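A pale board and a white bin

I meant to write about the plums this month, but September has got away from me and the plums are jam already, so you're getting the sorting board instead. (Sorry, Dorottya, I know I promised you the recipe!)

It's a square of light wood with softened corners, and I paid Gualtiero 12 for it when he cleared out his place in Resano. What I love is the grain, all long wavy lines like sand after the tide, and I could look at it for a whole cup of tea before starting on anything. 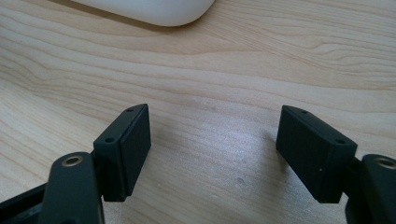 The grain bends into tighter loops towards one side.

Nesrin thinks it ought to be oiled until it's dark and handsome, and we've had a good few friendly words over that. I like it pale. Small things show up so well on a pale top, buttons and beads especially, and the light off the window is half the pleasure of an afternoon's sorting. 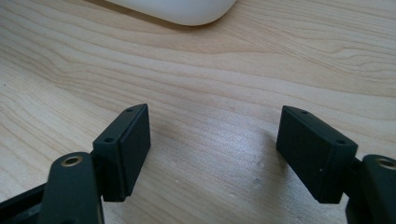
Where it lives now

On the floor, mostly! My knees complain, but there's more room on the grey carpet, and a strip of grey tape at each of the near corners keeps me happy. The white plastic bin goes towards the far side, with bare wood in front for spreading things out. 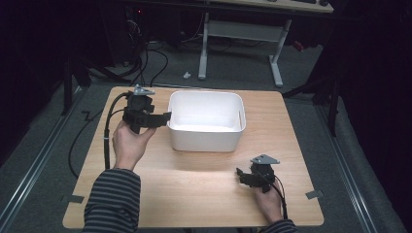
I've still got Liliana's button tins to get through, 36 of them, and she wants the mother-of-pearl kept apart from everything else. I'll begin with the tin that rattles most, probably after supper.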